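Tamusico flat: the small bedroom

Gallery 4. Posted Jun 7, 2020

The small bedroom is on the courtyard side of the flat. It has one window, a bed, a bedside cabinet and a built-in wardrobe, and there isn't space for a lot more than that. The wall with the wardrobe measures 2,934 mm from corner to corner. Soledad Bustamante and I have been going through the flat a room at a time since March, and this was the fourth one we did.

The other galleries are the kitchen, the hall and the front room. The bathroom will follow when the new tap has been fitted.

The wardrobe

Troels Ladefoged built the wardrobe to fit the wall. The doors are flat and white with long gold-toned handles in pairs. We had first picked short black handles from the Branard catalogue, and Troels brought a pair round and held them against the door. They looked too small for a door of that height, so we went with the long ones.

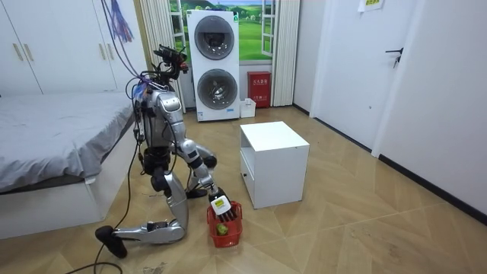 The floor is light wooden parquet and was in the flat when Soledad bought it. We didn't sand it. It was washed twice with floor soap and left to dry overnight, and two loose blocks near the door were glued back in. There are still a few marks where a heavier wardrobe used to stand, mostly hidden now by the new one.

We talked about a rug and decided against one. The bed takes up much of the room and any rug would have ended up half underneath it. It would also have caught on the bottom of the door, which only just clears the floor as it is.

The bedside cabinet

The cabinet is low, white and boxy, with a plain top. It was in the front room before, holding up a lamp, and is better used in here. Soledad wanted it near enough to reach from the bed but far enough out that the drawer could be opened without kneeling on the mattress. It was moved three times before everyone was happy.

The drawer sticks a little in damp weather. I rubbed candle wax on the runners and it is easier now. The lamp has gone back to the front room and will be replaced by one that clips to the wall, so the top can be kept clear.

The basket

The red plastic basket is the one thing we bought for the room without measuring first. It came from a stall and cost very little. Soledad uses it to carry things from room to room: fruit from the kitchen one day, odds and ends the next. It has a looped handle and open sides, so crumbs fall straight through, and it can be rinsed under the shower.
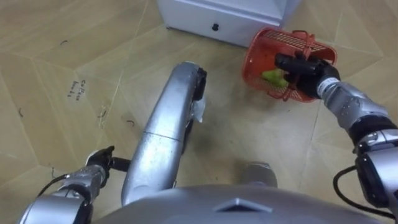 The red basket by the white bedside cabinet, with something green inside.

It doesn't have a fixed place. Most evenings it gets emptied in the kitchen and put on the shelf by the back door, and by the following afternoon it is somewhere else. I suggested a hook and was told no.

The bed

The bed base is white and came from Åberg, flat packed. The instructions ran to far more steps than were needed and one of the bolts was missing, but the shop sent another within the week. Putting it together took Troels and me most of a morning. The slats have to go in before the last side panel is tightened, so read page two before starting on page one if you have the same model.

The sheet is a grey fitted one. It is slightly too generous for the mattress, so it hangs over the edge and goes into wrinkles as soon as anybody sits down. We have a second one in the same size, so that is how it will stay until they wear out. The duvet and pillows are stored separately when the room isn't being slept in.
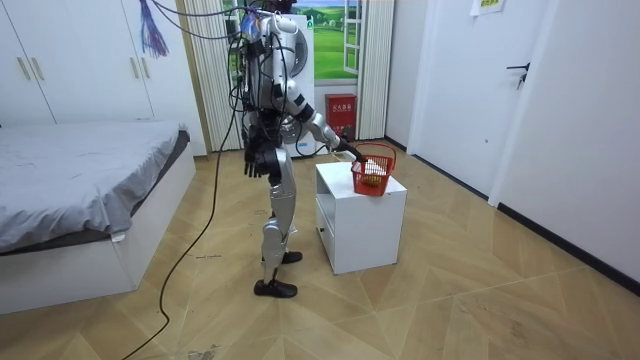 The window is the best part of the room. It gets the light until the middle of the afternoon and the courtyard is quiet at night, apart from the bins on collection day. For the moment there is no plan to change anything around it. The frame was cleaned with sugar soap and one hinge was oiled.

The walls were painted two years ago with a white from Uvent and only needed touching up behind the door. The remains of the tin are in the hall cupboard, with the colour number written on the lid in marker. The whole room, counting the glue, the soap, the postage on the bolt and a new pair of sheets, cost us 103 euros on top of the wardrobe and the bed.

Still to do

Wall lamp on the side nearest the cabinet.
Felt pads under the bed base.
Strip of draught seal for the bottom of the door, if one can be found that is thin enough.
Second coat behind the door.

Next gallery: the bathroom
Previous gallery: the front room
Back to all rooms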